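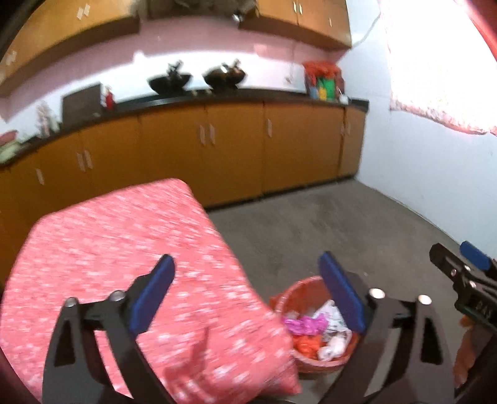

Re: [kitchen-work] Altumora trial, what changes for staff

Mar 26, 2026
Posted by: a list member, Clorkham

On the earlier thread, the operations lead at Kuusisto wrote:

> The Altumora system learns from people doing the work by hand
> with grippers, so our kitchen staff are the teachers. Sessions
> are 2 hours. We see no change to anyone's job, only less of the
> boring stuff: clearing counters, bagging trash, putting pans
> back. Staff will be freed up for more valuable tasks.

I have read that last sentence in every automation notice I ever got, and I would like somebody to name one of the valuable tasks. We have 32 people on the kitchen rota at Clorkham. Most of what they are paid for is clearing counters, bagging trash and putting pans back.

Look at what the work is. Two black woks side by side on the counter, both with things in them. A bin with crumpled plastic bags in it. A cloth on the table. A person sorts that out without thinking. With a gripper in your hand you do it slowly, you do it again, and the regular shift still has to be covered by whoever is left. At our site that meant 4 people doing the work of 6 on session days. The notice didn't mention it.

I'm not against the machines. If one can scrub a burnt wok at closing time it can have my apron. But "teachers" is a generous word. Teachers get paid for teaching. Ours got the same hourly rate and sore wrists, and when one of them asked who keeps the recordings she was told to ask Altumora, who told her to ask us.

Before Kuusisto signs for September I'd want these in writing:

- session hours paid above the normal rate, with cover for the shift
- the right to say no, without it going on your review
- what happens to hours if the thing works
- what happens to hours if it doesn't, and we've already cut the rota

We went through the last one with the Grident dishwashing line. The hours went first. The line was out of order half the winter and the hours did not come back.

If anyone on the list has got a straight answer on any of this, please post it here and not to me privately.

--
Recent in this list:
Grident line, spare parts again
Rota swaps over the holidays
Gloves that don't split
Altumora trial, first notice

We use cookies to remember your list settings. Accept | Manage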